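About Us

Zuton Workshop started in a double garage in March, with a folding table, a second-hand computer and a strong opinion that people who like building things ought to be able to try robotics without joining a university first. We've since moved into a proper shared space in the old Bednarek building, where we have heating, a kettle that works most of the time, and a good deal more shelf than we used to (it filled up anyway, as shelves do).

We're a small members' workshop and learning space. Some of us came from trades, some from teaching, a few from software, and quite a lot of us simply got tired of having half-finished projects in the spare room. What we share is a soft spot for home robots, meaning the sort of arm you can bolt to a bench and coax into picking up the odds and ends that collect around a house. We aren't trying to build the perfect butler. We'd be very happy with something that tidies the couch!

Our longest-running group project is called Vultwood. It's a one-armed helper for the living room, with a simple two-fingered gripper, and it has been through more versions than we'd like to admit. Almost all of its early work happens in simulation, on an ordinary computer, where we can set up a sofa with a few things left lying on the seat and send the gripper down as many times as we please. A bad move costs a minute and a bit of pride, and then you reset and have another go.

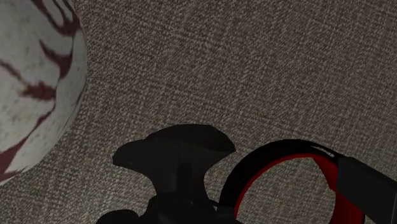 Newcomers are often surprised by how much time we spend on small, homely problems like these. A ring wants a different sort of grip from something round, and a soft cushion asks different questions than a hard bench top does. Dark things beside other dark things can be a real headache to sort out from an overhead view. Members take turns choosing what goes on the sofa each month, and there's a certain amount of friendly mischief in the choosing. We keep a log of every attempt, good or bad, and the current one stands at 686 entries, each with a short note on what we'd change.

Once a routine behaves itself on the computer, it earns its place on the real bench. That's where our second project, Sonus, comes in. Sonus is the little sound box we built to go with the arm, and it plays a low tone when the fingers close and a higher one when they open, so you can keep your eyes on the work and still know what the software thinks it's doing. It began as a joke over a late supper and has ended up being the thing visitors ask about most.

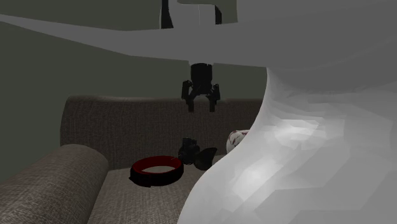 We have 34 members at the moment, and there's room for more. You don't need any background in electronics or programming. If you can use a screwdriver and don't mind asking questions, you'll be fine, and if you can't use a screwdriver we'll happily show you. New members begin with 3 evening sessions: one on the computer, one on the bench, and one spent pulling something apart and putting it back together with a more experienced member at your elbow.

Membership is $205 a year, which covers bench time, shared tools, use of the simulation computers and a labelled tub for your own bits and pieces. Larger materials are at your own cost, though the scrap bins are free to rummage through and have started off more than one very good project.

The doors open at 6 in the evening on club nights. Come up the side stairs, follow the sound of the drill, and say hello to whoever is closest. If you'd like a look around before deciding, leave a note through the contact page and one of us will write back to arrange a time.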